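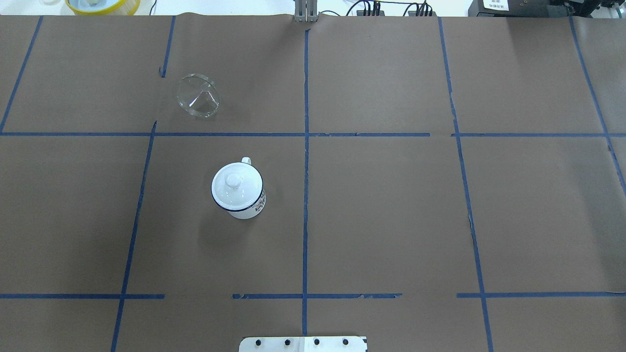 How to Tape a Sorting Grid on Your Table (and Finally Match Up Your Lids)

Tuesday, March 11, 2025
By Tincuța Sârbu

If your cupboards are anything like mine, there's a shelf where lids go to live alone. Mug lids, sugar bowl lids, glass things that clearly belonged to some other glass thing once. I put off dealing with mine from October until last week, and when I finally did it I used the paper-and-tape grid again, which I've mentioned enough times in the comments that people have started asking me to write the whole thing up. So this is the whole thing!

It's a very low-tech method. You cover a table in brown kraft paper, run painter's tape across it both ways so you get a bunch of big boxes, and then every loose piece gets a box until you know what it goes with. You can see the entire mess at one time, and you don't lose the good work when somebody calls you away to look at a noise the dryer is making.

What you'll need

A table you can give up for a day or two. A roll of brown kraft paper. Painter's tape in a color that shows up (I like dark blue, the pale green kind is hard to see on brown). Scissors, a soft pencil, and a dish towel or two.

My roll of paper is a Waltonar, 34 inches wide, and I've had it so long that the cardboard tube has gone soft at both ends. Any kraft paper will do. Grocery bags cut open will do too if you don't mind the seams, though you'll be taping over them and the fold lines make little ridges that a narrow mug can wobble on. If you're buying a roll, get one wider than you think you want. I've never wished for less paper.

Step 1: Cover the table

Wipe the table down first and let it dry all the way. Unroll the paper with the curl facing down, so the ends want to hug the table instead of springing up at you, and tape one short end before you do anything else. Then go to the other end and pull gently. Don't haul on it. If you pull hard on one corner you'll get a long diagonal wrinkle, and chasing a diagonal wrinkle around a table is no way to spend a morning.

You'll have creases. I always have creases. Smooth the big ones with the side of your hand from the middle outward and leave the small ones alone.

If your table is wider than your roll, overlap two sheets by a couple of inches and run tape down the full length of the overlap. Try to make that seam one of your grid lines and you've saved yourself a strip.

Step 2: Lay the long lines

Start with the line down the middle. I fold the paper lightly at each end to find the center, make a pencil dot, and go dot to dot. Stick the end of the tape down at the far side, walk the roll back toward you keeping it low and a little taut, and press it down only once you're happy with where it's going. Painter's tape lifts off kraft paper fine if you're quick, but if you let it sit and then change your mind you'll take a fuzzy brown layer with it.

Then do the lines on either side of the middle one. I do these by eye. They lean! Mine lean every time and it has never mattered, since a sugar bowl doesn't know whether its box is square. My friend Konrad, who measures everything, did his with a carpenter's square and it looked beautiful and his lids were still a mess at lunchtime.

Make the boxes bigger than you think. A mug needs its own footprint, plus room for the handle, plus room to set a lid next to it, plus room for your hand to come in without knocking anything. Small boxes look organized and then you can't pick anything up.

Step 3: Lay the cross lines, in short pieces if you like

Two cross lines are plenty for most tables, one toward the back and one toward the front. I tear these into shorter pieces and leave little gaps where the pieces don't quite meet. It uses less tape, and when I want to merge two boxes (say the teapot needs more room than I gave it) I can peel up one short piece and leave the rest where it is. With one long strip you end up cutting it in place, and scissors on a covered table is how you get a slit in the paper.

Torn ends are fine. If an end curls up, rub it down with the back of a spoon. If it curls up again, put a second small piece over it and move on with your life.

The lower line on mine always gets the worst wear, all rubbed and raggedy, from my sleeves going back and forth across it. Next time I might swap it out halfway through. I say that every time.

Step 4: Bring things out slowly

This is where people go wrong, me included, the first time. Don't empty the whole cupboard onto the grid. Bring out a few pieces, set each in a box, and look at them for a minute.

I start with whatever has a lid already sitting on it. A white enamel mug with its white lid in place takes one box, and you'd think that one's done. Leave it out anyway. It turns into your reference for size, and half the time the lid you assumed belonged to it fits something else better.

Clear glass gets a box away from the busy part of the table. It practically disappears against brown paper, all you get is a bit of shine along the rim, and if it has a rounded side it's going to lie tilted whatever you do. I give it a back corner and I don't set anything tall in front of it. Nafula Mugo, my neighbor, puts a folded dish towel under hers and I think she's right, I just never have a clean towel by that point in the day.

Step 5: Take the lids off and try them

Lids off everything. Set each lid down flat, knob up, near the piece it came from, and leave the mugs open side up so you can see the rims. Rims are what you're matching. A dark blue rim is a nice clue, and so is the shade of white, but the only real test is the fit.

Try each lid on each likely mug and feel for three things: does it sit down all the way around, does it slide when you nudge it, does it rock. A bit of slide is normal on enamel. Rocking means either the wrong lid or a dent in the rim, and you can find a dent by running a fingertip around slowly. Don't force a tight one. Enamel chips at the edge before it does anything else, and then you've got a sharp spot where your mouth goes.

Glass lids I test over the paper, low down, and with both hands. Lift by the knob if there is one and keep your other palm underneath. If there's no knob, hold it by the rim, and go easy setting it down, the curved ones like to roll off in a direction of their own.

When you find a match, write it in pencil right on the paper in that box. "Yes, fits." "Loose." "Ask Béla." (Béla Győri gave me a teapot years ago and I'm still hoping he has the rest of it.) The paper is getting recycled anyway so use it! 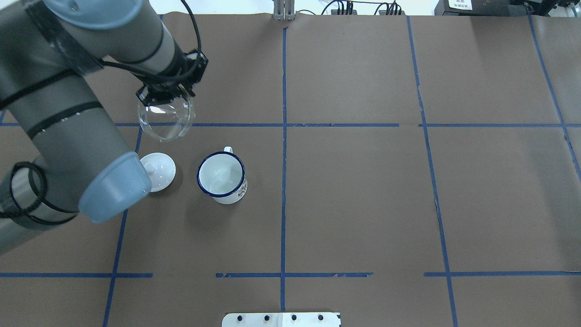 Step 6: Deal with the leftovers

You'll have a few lonely ones. I sort them into two boxes on the grid, toward the front where I can't ignore them.

The first box is for pieces I'm sure have a partner somewhere in the house. These get one more look: the dish rack, the back of the fridge, the windowsill with the seedlings. A glass dome I'd written off as an orphan spent most of a year over a cutting from my aunt's geranium.

The second is for pieces I've given up on, and those don't have to leave. A flat lid with a knob makes a good little cover for a bowl of leftovers. An enamel mug with no lid is a mug. If it has a pretty printed design on the side it can hold pencils and you'll see it every day, which is more than it was getting in the cupboard.

Everything else goes in the donate bag. Wrap the glass.

Step 7: Put it back as pairs

Put things away with their lids, one pair at a time, straight from the box to the shelf. If you stack mugs, flip the lid upside down so the knob hangs inside the mug, then the next mug can stand on top. It doesn't work with every lid. Try it over the table first.

Step 8: Take up the tape

Pull the tape off the table edges first, slowly, at a low angle. Leave the grid tape on the paper and roll the whole sheet up together if you want to use it again. I get a second round out of most sheets. If you're recycling the paper, peel off what tape you can.

A few things people have asked

Can I use masking tape? You can, but it's close to the color of the paper and you'll squint.

Does it work for things other than kitchen stuff? Yes. Tobias Pettigrew did his whole drawer of camera caps this way, and I've done jar lids, buttons and one very long afternoon of puzzle pieces.

What if I have to eat at the table? Do half the table. Run a line of tape down the middle and tell everybody which side is yours.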